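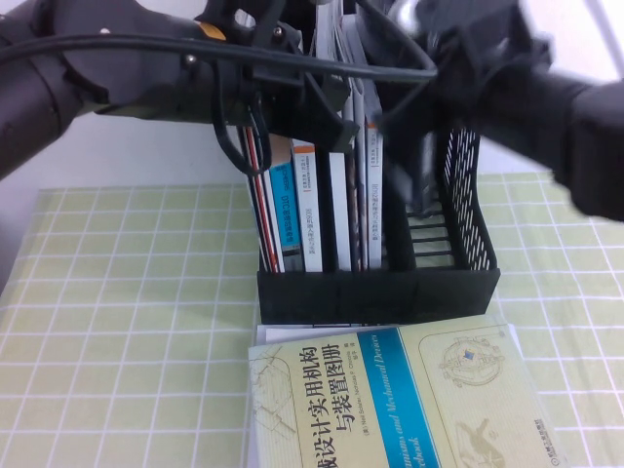 Notebook, 22 May 2025
Town crane, Plinholm: treadwheel survey, second visit

On site with Hadiza and Italo. Eckhard let us in by the quay door and stayed for the morning. Dry, light wind, shutters on the river side open for light.

Wheels
Worked on the lower pair only. The upstream wheel turns freely by hand through a quarter turn and then binds. Took the cover board off the bearing and found the iron pin worn on the underside, with old tallow packed hard behind it. Cleaned out what we could reach with a wooden scraper. It still binds, a little later in the turn. I think the shaft has sagged and the rim is touching the frame at the back, where none of us can get a lamp in. Italo wants to try a mirror on a stick next time.

Downstream wheel not moved. Two treads are split along the grain and one has been replaced with softwood, nailed instead of pegged. Eckhard says that was done before his time. Nothing in the Hellwig drawings about it, but those stop at the upper floor anyway.

Counted the treads on the upstream wheel: 47. The guidebook on sale at the desk gives a different number and I would like to know where it came from. Hadiza counted again from the other side and got the same as me.

Rope and hook
The rope on show is modern, hung for visitors. It has never carried a load and should not be used as evidence of anything. The groove in the jib sheave is a better guide. Hadiza took a wax impression, labelled and in the blue tin. The groove is wider than I expected and worn to one side, which would fit with loads being swung in towards the quay instead of lifted straight.

Lifting weight
The panel by the stairs says the crane raised 600 stone in one lift. I don't believe it for this jib. Hammad did the sums from last year's timber sizes and gets well under that, even with both pairs of wheels manned. He will write it up properly with the workings. Until then please don't quote a figure to the museum. Tadeo asked again by phone and I told him the same.

Brickwork
The north tower has a fresh crack beside the third window, running down through 11 courses. Tell-tale fitted across it, pencil date on the brick. The Cillach people had the same trouble with their water gate after the quay was dredged, so I have asked Tadeo when dredging was last done here.

To do
Mirror and a longer lamp for the back of the wheel.
Ask Eckhard for the repair bills, if the town kept them.
Read the tell-tale every 20 days, Italo first.
Return the borrowed plumb line to Taradau.
Upper wheels in September, once the scaffold is up. Check the floorboards by the hatch before anyone stands there.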